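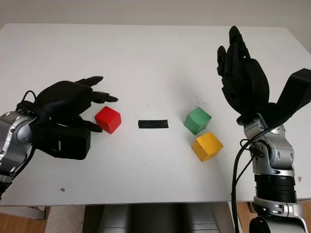
Red, green and yellow cubes on the white table, with the black strip between the red one and the other two.

Small Wooden Blocks - Gallery

Berenice Olvera started this page in May to keep track of the loose blocks in our shared collection. The full collection runs to roughly 300 pieces, most of them stored in shallow drawers by color. Sets that still have their boxes are listed on a separate page.

Notes on the pieces

Red cube: Glossy and bright, the strongest color of the three. It came in with a mixed lot from Brerard and is filed under drawer 2.

Green cube: A medium mint green. The top looks lighter where it catches the light. Catarina Gouveia has been looking for more in this shade - the greens we usually get are darker.

Yellow cube: Mustard yellow, with a few small dark marks on the faces. We do not sand or repaint marked blocks. They go in the drawer as they are.

Black strip: Short, flat and much thinner than the cubes. It has no catalog number yet. Kedir Mekonnen is checking it against the Prurenard lists.

Visiting and swaps

Blocks can be seen in Room 206 by arrangement with Golnar Rashti. Please bring swaps in a labeled bag, with your name and the number of pieces written on the outside. We can hold a piece for 24 hours if you want to compare it with one at home.

The larger blocks and the arches are on the next page.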